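Drenent publishes laundry room guidance for small rented homes

Drenent, the housing services firm, has published a set of layout recommendations for laundry areas in small rented homes. The document, titled Drodum, covers the position of the washing machine, the height at which the laundry basket is placed, floor clearance, and the handling of dark and light loads. It is intended for landlords, letting agents and fitters, and is available free of charge from March.

The recommendations are based on a survey of 344 tenanted flats carried out by Drenent's technical department. In 193 of these flats the washing machine stood in a room with another main use, in most cases a kitchen or hallway. The survey recorded the free floor area in front of the machine, the swing of the door, the distance to the nearest socket and the surface on which the basket was placed during loading and unloading.

"Most written guidance deals with plumbing and electrical connection," said Ratree Saithong, head of technical publications at Drenent. "Very little of it deals with where the person stands and where the washing goes. We measured both."

Drodum is divided into 7 sections. The first three cover the machine itself: levelling, ventilation gaps and access to the filter. Section four covers the basket. Where the washing machine is a front loader, Drodum recommends that the basket be raised to seat height and set to one side of the door, so that the door can open fully and the user does not have to bend twice for each item. A fixed shelf, a low bench or an ordinary chair is acceptable, provided that the seat is level and wider than the base of the basket.
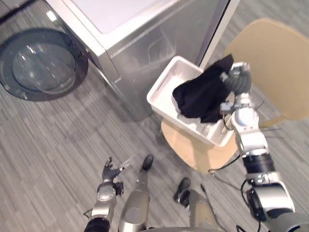 Laundry basket at seat height beside a front-loading washing machine.

Section five deals with the basket. Drodum recommends a rigid rectangular type with perforated sides and a handle opening in the rim. Perforation allows air to reach damp items if unloading is interrupted. Soft fabric bags are not recommended for use on a chair or bench, as they shift when items are pulled out from one side.

Section six covers sorting. Dark garments should be taken out of the basket one at a time and shaken out before loading, with pockets checked and sleeves turned the right way. The survey found that bunched items were the most frequent cause of uneven loads reported by tenants. For households with only one basket, Drodum sets out a simple order of work in which dark items are washed last and the basket is wiped down before clean washing is returned to it.

Section seven contains dimension tables for fitters. The minimum free depth in front of a front-loading machine is given for three door sizes, together with a recommended width of 500 mm for the basket surface. Separate values are given for rooms in which a door opens towards the machine.

The tables were prepared by Liviu Mihăilă and Irina Stoica of the technical department and checked by Kilian Holzer, who is responsible for fitting standards at the property management firm Buva. Buva will apply the recommendations when laundry areas in its own flats are next refitted.

"The basket surface is the item our fitters had no figure for," said Holzer. "They can now mark it on the wall at the same time as the water connection."

Drodum does not replace the manufacturer's installation instructions, which take precedence in all matters of connection, load and ventilation. It does not cover tumble dryers, stacked machines or shared laundry rooms. A supplement on drying racks and airing is in preparation.

Printed copies can be ordered by landlords and letting agents through Drenent's customer office. The dimension tables are also supplied as a single sheet for use on site.

Press contact
Sânziana Hodoroagă
Press Office, Drenent

Notes to editors
Drenent provides technical inspection, maintenance planning and written guidance for owners and managers of rented homes. Drodum is a publication title of Drenent. Text from this release may be reproduced without charge if the source is named.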